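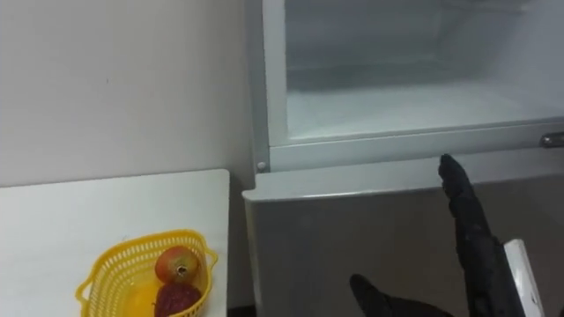

Week 4 handout - Home Food Storage, unit 2: fruit, and where it goes. Read before lab. Main idea for today is short: every fruit has a counter stage and a cold stage, and most waste at home comes from getting the switch wrong. Too early and it never gets good, too late and it's mush. Lots of you wrote "fridge" for everything on the intake sheet. Think of an apple with mottled red and yellow-orange skin, sitting out in a yellow mesh basket on the table right next to the fridge. Fine there for a few days. Past that, move it. The open sides on a basket like that matter too, air gets in around the fruit and you can see what's at the bottom without digging.

Terms you need

Climacteric - keeps ripening after picking. Apples, pears, bananas, peaches, avocados, tomatoes, mangoes.
Non-climacteric - what you bought is what you get. Citrus, grapes, cherries, strawberries, pineapple (more or less).
Ethylene - the gas. Ripening fruit gives it off, and it pushes the neighbors along. Apples are big producers.
Chilling injury - cold damage above freezing. Pitting, brown flesh, no flavor. Bananas, mangoes, unripe peaches.

Where things go

Apples: counter up to a week, then crisper drawer. Bag with a few holes.
Pears: counter until the neck gives a little, then cold.
Bananas: counter. Skin goes black in the fridge but if it was ripe going in the inside is still ok for a few days.
Lemons, oranges: counter one week, fridge three to four.
Berries: fridge right away, dry. Wash when you eat them, not before.
Grapes: same as berries.
Avocado: counter til soft, then fridge, use in two or three days.
Melon: whole on the counter, cut pieces covered and in the fridge within two hours.

Temperatures

Fridge target is 40 F or under. Put a thermometer in a glass of water on the middle shelf, leave overnight, read it in the morning. Don't trust the dial. Door shelves run warmer. Freezer compartment 0 F.

Frost: if the freezer walls are building it up, check the door seal first - close the door on a slip of paper and pull. Slides right out = bad seal. Thick frost also means less room and a motor that runs more. Wipe melt water as you go, no knives on the walls.

Freezing fruit

Only ripe fruit. Freezing stops the clock, doesnt improve anything. Peel and slice, single layer on a tray, two hours or until hard, then bag and press the air out. Whole raw apples freeze badly. Slice them, toss in lemon water first, plan on cooking them. Label with month and what it is, everything looks the same in Febuary.

Results from the class waste diary (last term)

392 fruit items logged
241 eaten fresh
76 thrown out
rest cooked or frozen

Look at the 76. Most common note in the margin was "forgot it was there". Second was "went soft in the bag". So - two fixes, keep it in sight, take it out of the store bag.

Case for discussion: the Padis household. Two adults, one big shop every other week, everything straight into the drawer. Pears hard for nine days then brown at the core. Bananas on top of the apples. Be ready to say what you'd move and when. The Tang household sheet is the comparison, same budget, smaller shops. Both are in the course folder.

For lab

Bring one climacteric fruit, unripe, and a paper bag. Fruit in the bag with an apple, second one on the counter with no bag. Check daily: color, give at the stem end, smell. Write it down the same time every day, 8 am is easiest.

Reading: Koltinetti packet, section on cold storage, skip the tables on commercial rooms. Flillidari worksheet front side only, back side is next week.

Quiz covers terms + the where things go list. Fridge temperature will be on it.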